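Estate charge on a freehold house has more than doubled, do we still buy?

terracehopeful

Sorry, this is going to be long. We're first-time buyers and we've had an offer accepted on a three-bed semi on the Ullard estate, freehold, built nine years ago. We found it on Unent one evening when we were meant to be looking at flats, went round it the next weekend and fell for it completely. It's got a proper hallway! Somewhere to put a coat! After four years of renting a place where the front door opened into the cooker, that mattered more to me than it should.

Anyway. The listing said "small annual estate charge applies" and the agent (Mthembu, the ones with the office by the station) told us on the viewing that it was £497 a year and covered the grass and the play area. Fine, we thought, that's not nothing but we can live with it, and we put it in the spreadsheet.

Yesterday our solicitor sent over the management pack, and the charge for this year is £1283. Nobody has explained the difference. There's a budget sheet in the pack but it's one page and most of it is under a heading called "general estate items", with a separate line for "reserve" and another for management. The managing company is called Petodar. I rang them and was told they can only speak to the owner, and when I asked the seller through the agent I got a message back saying "it went up a bit".

The pack itself cost £682, and the seller is asking if we'd "consider going halves", which I wasn't expecting either.

So what I'd like to know is:

Is a jump like that normal, and could it simply happen again next year?

Our solicitor mentioned something called a rentcharge and said the lender might be funny about it. She's going to write to us properly but it'll be a few days and I'm not sleeping. How bad is it?

Would you ask for money off the price? We really don't want to lose the house. My other half thinks we should just swallow it, and I think we'd be kicking ourselves every January.

Survey was clean apart from a slipped tile and some tired sealant in the bathroom, if that makes any difference.

brackenandbrick

Oh, I feel for you, I bought on an estate like this and had very nearly the same week. Have a cup of tea first. None of what you've described means the house is a bad buy, but you do need answers before you exchange, and you're in a much better spot asking now than you will be afterwards.

Start with the jump. Newer estates often have roads, drains and green bits that the council never took on, so the owners pay a company to look after them between them. In the early years the charge can be low for all sorts of reasons. Sometimes the developer was still on site and picking up part of the bill, sometimes the budget was set by somebody who wanted to sell houses. Then the developer leaves and the real costs land. If that's what has happened here, £1283 might be the proper figure and it could then settle down. Or it might be a one-off year with a big repair in it, or a catch-up payment into the reserve. You can't tell which from one page.

So ask your solicitor to ask for the last three years of accounts (accounts, mind, not budgets, as a budget is only what they hoped to spend), plus a breakdown of that general items heading, and what is sitting in the reserve today. Ask as well whether any big works are planned. And whether the roads are going to be adopted by the council or not, and if so when. Mine were "about to be adopted" when I bought and they were still about to be adopted when I stopped asking.
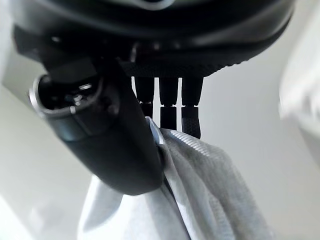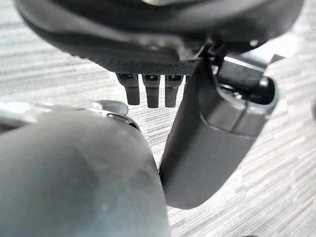

Last edited: 27th May

The other thing to find out is whether the seller is up to date with payments. If there are arrears you want them cleared on or before completion, and if the year's charge has been paid up front you'll be asked to refund the seller for the part of the year you're living there. It's normal, but it's another few hundred pounds at the very moment you've got none left, so put it in the spreadsheet with the van hire.

On the rentcharge: I'm not a solicitor so do wait for her letter. The short version as it was put to me is that some of these charges are set up in a way that gives the company very heavy powers if you fall behind, heavy enough that certain lenders won't touch the house unless the wording is changed. The usual fix is a deed of variation, where the company agrees to give you notice (and your lender notice) and a fair chance to pay before doing anything drastic. Ours took five weeks and the seller paid for it, because our solicitor said straight out that we couldn't proceed without it. Get her to check your lender's own rules first, though. They differ quite a lot, and you may find yours is happy with the thing as it stands.

Also ask her whether there's a restriction on the title. Very often you need a certificate from the managing company before the Land Registry will put the house in your name, and there's a fee for that too. There is always a fee.

As for the pack, no, I wouldn't go halves. The seller normally supplies it. I suppose if it were the only thing standing between me and the house I might weaken, but I'd want something for it, and I'd certainly want it said in the same email as the price conversation and not agreed separately over the phone with the agent on a Friday.

Would I ask for money off? Yes, I would, and I wouldn't be shy. You made your offer on the figure you were given. The difference is £786 a year, every year, and it will matter to whoever buys the place from you as well. Put it in writing to Mthembu, keep it friendly, say you still love the house and want to get on with it, and say what figure you were told and when. If you've still got the listing saved or any email with the £497 in it, attach it. We asked for a reduction worth five years of the difference and got a bit over half, and I was thrilled.

One more thing and then I'll stop — go and stand on the estate for half an hour and talk to somebody washing a car. I found out more about our managing company from a man with a sponge than from the entire pack. Ask if the grass gets cut, if the lights get mended and if there's a residents' group. If there is one, they may well have had this same argument about the increase already and be sitting on all the paperwork.

gatepost77

Walk away. All these estates are a con. You pay full council tax and then pay again for the same thing. Plenty of older houses about with no charge at all.

secondsetofkeys

Bit harsh above! Older houses come with older roofs. I've owned both and spent far more on the roof.

Agree with nearly everything in the long answer. Only thing I'd add is to ask what the charge is allowed to be spent on and whether there's any cap or any link to inflation. It'll be in the transfer document from when the house was first sold, and your solicitor should have a copy. Ours says "a fair proportion of the costs", which sounds lovely and means they can charge what they spend. A friend's has a ceiling written in. Worth knowing which sort you've got before you work out how much to ask for.

And find out who owns the managing company. On some estates the householders are all members and can vote to change the agent, on others you've no say whatsoever. If Petodar is only the agent, hired by a residents' company that you'd be joining, I'd be a lot more relaxed about next year's bill.

Your other half isn't daft, by the way. If the numbers still work at £1283 and the lender is content, I'd buy it too. I just wouldn't pay the original price for it.

terracehopeful

Thank you so much, this is all hugely helpful (well, most of it). I've sent the solicitor a list this morning and I've dug out the email from Mthembu with the £497 in it, so that's going in with the request. We're driving over on Saturday to look for a man with a sponge. Will come back and say how we get on!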